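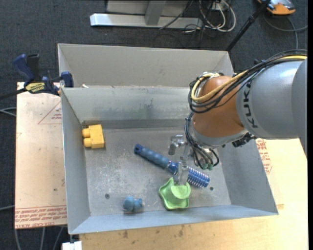 Sleep diaries are back, and the response has been terrific

August 27, 2021

When we put out the call in June for people to keep a sleep diary alongside their mood chart, we hoped a few regulars from the Kerkberg group would give it a go. We ran out of the first 200 booklets! A second batch is at the front desk now, and the Drenthorpe rooms have their own pile beside the kettle.

For anyone who missed the first round, the diary is a single page for each week. You jot down when you went to bed, when you think you fell asleep, any long stretches awake and when you got up. There's a small box for mood in the morning and another for the evening (a word or two is plenty, and "meh" is a perfectly good entry). It takes a minute or so over breakfast, and you keep it up for six weeks.

Iestyn Humphreys, who runs our Tuesday drop-in, has been cheering this along from the start. "People come in and tell me they slept badly all month, and then we look at the page together and find the rough nights are bunched up," he told us. "It gives us somewhere to start talking, and it's a great thing to take to your GP."

A few questions have come up. Yes, naps count, so please write them in. No, you don't need a watch or an app, and if checking the clock at night makes you anxious, leave it alone and guess in the morning. Missed a day? Just pick up again the next one. Shift workers can start their "day" whenever suits, and Wyn Pumphrey has drawn up a version for night rosters that's really clever.

The diary doesn't diagnose anything. If you find you're sleeping very little and still feeling full of energy, or you can't get out of bed most days, please don't wait until the page is full. Ring your doctor or your care team.

Wyn is also hosting a catch-up at the Vellalgate hall for everybody who has finished their six weeks. Bring your booklet or leave it at home, whichever you like, and come along for a cuppa and a yarn. It starts at 7 pm, the side door will be open, and the car park is free after six.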